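Kitchen > Dishes > Drying racks
Reading time: 2 min

How to load a wooden peg rack

Put the rack near the sink with a towel under it. Shake each plate over the basin first.

Start at one end. Lower the plate between two pegs until it stands on its edge, then leave the next slot free if you have room. 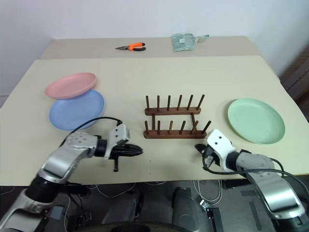 Plastic plates are light and tip easily, so face them all the same way. Leave them for 2 hours, then wipe the rims and put them away. Dry the rack itself with a cloth.

Comments (2)

Kwadwo Asamoah: Mine gets 10 minutes by the window too. No mould so far.

peg_and_plate: Does this work for bowls?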